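Gakolby Brings Robotic Basket Packing to Its Nistatau Fulfillment Center

NISTATAU, 23 September 2025. Gakolby, a supplier of gift baskets and small household goods, today announced that robotic arms will take over part of the item placement work at its Nistatau fulfillment center. The system, named Falano, was developed with the automation firm Hafstein and will be in use on all day shifts by December.

Placing single items into baskets is among the most repetitive tasks at the site. Employees at a packing station may make the same reach as many as 700 times in a shift. Under the new arrangement, the arms will handle small, light pieces, while employees will keep responsibility for fragile goods, final arrangement and inspection. 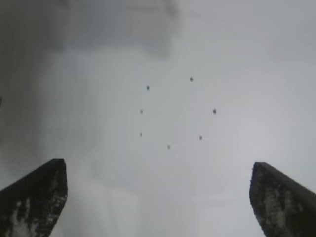
The two-fingered gripper, seen from the wrist.

Gakolby employs 100 people in packing roles at Nistatau. No position will be eliminated as a result of the project. Packers who wish to do so may train as station operators, a role that carries a higher hourly rate and covers setup, routine checks and the handling of items the system sets aside. Training takes place during paid working hours.

Each new product is first tried on a plain table with a single basket before it is approved for a packing station.
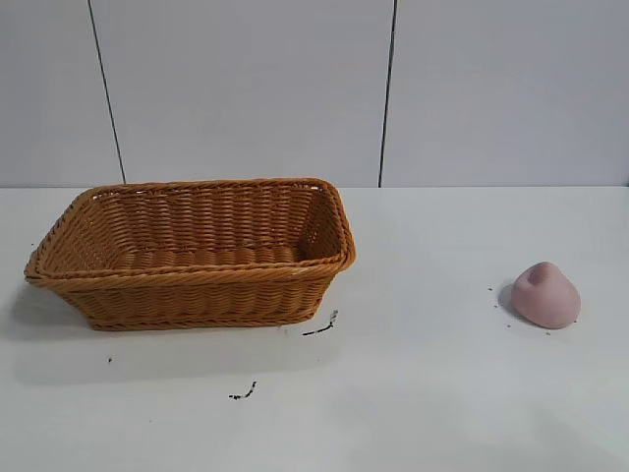 Operators take part in these trials and decide, together with Hafstein engineers, whether an item is suitable for robotic handling. Soft and irregular shapes receive additional review. To date, 800 products from the Gakolby catalog have been approved, and the remainder will continue to be packed by hand.

The company has also changed its job rotation. No employee will spend more than half a shift at a manual placement station, and work tables on the packing floor are being replaced with models that can be raised or lowered.

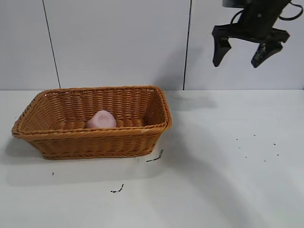 Employees submitted 2,091 comments during the planning period, many of them concerning noise, break times and the pace of work. In response, Gakolby has agreed that station speed will be set by the operator on duty and that individual output figures will not be used in performance reviews.

About Gakolby
Gakolby packs and ships gift baskets and household goods for retailers and direct customers from its fulfillment center in Nistatau.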